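The Box on the Table
Bread bins went away when counters got crowded. In Susville, people are putting them back.
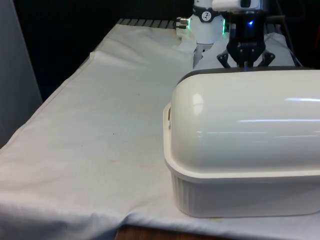 Ingvild Løken bought her first bread box the week she stopped buying sliced bread. She had been baking two loaves every Sunday and throwing out the end of the second one by Thursday, either hard as a board or spotted with mold. She tried plastic bags, then paper bags, then a cotton sack her aunt had sewn. The sack worked for a day and a half. What she wanted was something with a lid she could lift with one hand while holding a knife in the other. The type she likes has a tall domed lid, glossy white, sitting on a cream-white base with ribbed sides and a small molded handle at the end. It takes up a good part of a table, and on a pale cloth it looks larger than it does on a store shelf. Løken says size is the first thing people complain about and the last thing they should give up.

"If the loaf touches the lid, you bought the wrong box," she says.

Løken teaches a bread class in Susville, a town of 2939 people with one grocery store and a hardware store that sells kitchen goods in the back. Her class has room for 6 students and meets in the evening, in a rented kitchen behind the feed store. The baking takes up most of the time. The last half hour is about what to do with the bread after it comes home, and students tend to have more questions about that part than about the dough.

The problem with storing bread is that it has two ways to go bad and they pull in opposite directions. Leave a loaf in the open and it dries out from the cut side in. Seal it up tight and the moisture in the crumb moves out to the crust, which turns leathery, and then mold gets started. A bread box sits between the two. It holds some damp air around the loaf and lets a little of it out. A lid that rests on its base does this well enough. A lid with a rubber gasket does not, and Løken tells students to take the gasket off if they already own one of those.

Temperature matters too. Bread kept in a refrigerator goes stale faster than bread kept on a counter, a fact that still starts arguments in her class. The starch firms up quickly in the cold. A freezer is fine, because the loaf passes through that range and stops changing much. Løken slices half of every loaf and freezes it on the first day. The other half goes in the box, cut side down.

Old bread boxes were mostly metal. Enameled ones were common in farm kitchens, and some of them still turn up at estate sales around Lekota, an hour to the south, usually with rust along the bottom seam. Rust on the outside can be lived with. Rust on the inside will mark the bread, and a box in that shape is better used for clothespins. Glazed pottery keeps bread very well but weighs a lot and chips. Wood looks good and is hard to get clean once mold has been in it.

Light molded boxes are the easiest to live with. They can be washed in the sink, and a child can lift the lid. They also slide around on a bare table, so a cloth underneath helps. Any cloth will do as long as it can go in the wash, and it should be expected to pick up stains.

Shape is mostly a matter of what gets baked. A long box with rounded ends suits a sandwich loaf or a short batard. Round country loaves want more width, and many boxes that look roomy from the side are too narrow for them. Løken's advice is to measure the pan or the proofing basket and add two inches in every direction. The dome should leave space over the top – warm, moist air collects there, and if the crust is pressed against it, that spot goes soft first.

Cleaning is where most people fall down. Crumbs in the base hold moisture and feed mold, and the next loaf picks it up. Løken empties hers each time a loaf is finished. Every other week she wipes the base and the underside of the lid with white vinegar and leaves the two parts open on the counter until they are fully dry. Ribbed sides need a soft brush. Handles need one too, if they are hollow on the underside, where flour and grease collect.

A few things should stay out of the box. Bananas and apples give off moisture and will scent the bread. Anything with icing will sweat. Bread still warm from the oven should wait on a rack, three hours for a big loaf, or the inside of the lid will be dripping by bedtime.

Kept this way, a plain white loaf lasts three days in good shape and makes toast for two more. Sourdough runs longer. Løken has eaten a rye on the eighth day and says it was better than it had been on the third, though she sliced it thin.

Her next class starts in May.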